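Student Work > Design and Community > Final Reports

What Makes a Toy Library Work? A Report on the Pranwood Lending Shelf

By Brittany Vachon and Kalkidan Teshome
Advisor: Florence Gill

When we first told our classmates that we wanted to write our final report on a toy library, most of them asked what a toy library was, and we had to admit that a few weeks earlier we would have asked the same thing. It works much like the book kind. Families come in, pick out a puzzle or a set of blocks or a wooden train, keep it for three weeks, and bring it back so another child can have a turn. The one in Pranwood has been running out of the old Lemieux shoe store since July, and it was started by Renata Wilczyńska, who kindly let us sit in on more Saturday-morning-style chaos than she probably bargained for when she answered our first email.

Our question was a simple one, or we thought so at the time. Why do some toys go out again and again while others sit on the shelf? We expected the answer to be about price, or color, or whether the toy had batteries. To find out, we read through the lending cards, spoke with 27 families, and spent a good many afternoons on the floor with the children, which Kalkidan says was the best homework she has ever been given.

The collection holds more than 300 toys, nearly all of them donated, and the lending cards gave us 200 loans to work with. They are handwritten and some were hard to read (one toy is listed only as "the duck one," and we never did find the duck). We sorted the loans by type of toy and by the age of the child, and then we asked parents to tell us in their own words how the toy had gone over at home.

The plain wooden toys did much better than we had guessed. Parents of toddlers borrowed them over and over, and several told us the same set had been a farm one week and a bakery the next. The electronic toys were popular on a first visit but were less often borrowed a second time. One father said the talking telephone had been returned early "for the sake of the marriage," and he asked us to put that in the report, so we have.

Missing parts mattered a great deal, too. A puzzle with a piece gone hardly ever went out, even when the label was perfectly frank about it. Block sets were the exception – you can lose a block or two from a big set and the tower still goes up. Renata keeps a box of spare blocks from sets that were broken up long ago, and she uses them to fill the gaps, so quite a few of the sets are now a friendly mixture of sizes and shades.

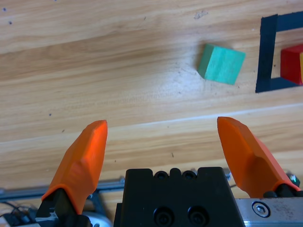 Figure 1. A green block on a wooden tabletop.

Yutong Yin, who shares our lab section, suggested that we compare Pranwood with the toy library in Drelach, and we are very grateful for the idea. Drelach packs its toys in clear bags with a photo of the full contents pinned to the front. Pranwood uses cardboard boxes with handwritten lists. Parents who had tried both told us they liked seeing what they were taking home, though the bags do split, and one grandmother much preferred a box because it stacks in the back seat of her car.

We would suggest that Pranwood try photo labels on its puzzles first, and perhaps give the spare blocks a borrowing card of their own. We would also have liked more time to talk with families who came once and never returned, because our interviews were all with people who were already fond of the place. That is a real weakness in our work and Ms. Gill was right to point it out in our draft.

Our warm thanks go to Renata, to the families, and to the Tridden branch library for the use of its copier. The interview questions are in Appendix A and the loan table is in Appendix B.

3 comments

Contact the Student Work page | Back to top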